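Common Rules for Shared Arms

Laboratories that place robot arms in ordinary rooms have long written their own house rules, and the results have varied widely. The Estholm Guidelines, in force from 03/01/2024, are an attempt to set one standard for everyone.

The text was drafted by Dedano and Benavides and reviewed at 40 sites. It applies to any arm operated near household furniture. Speed is limited to 200 millimeters per second whenever a person is within reach, and an operator may not work longer than 8 hours in a day.

Most of the guidelines concern small matters. Objects must be recorded before a session begins. Cables must be checked at the start of each shift. Only one arm may move at a time unless a second operator is present.

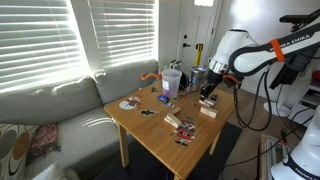
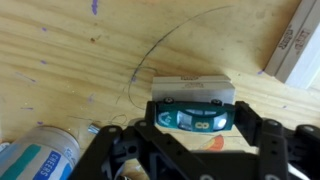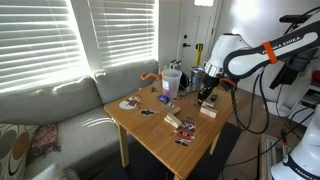 Tabletop work with blocks, toys and other small objects.

Reporting remains the most debated section. Sites must keep a written record of every stop, including those made by mistake, and hold it for 7 years. Kemero, which supplies training to several of the sites, has asked that the period be shortened. The drafting group will consider the request in November, together with a proposal on night work. Until then, the present wording stands.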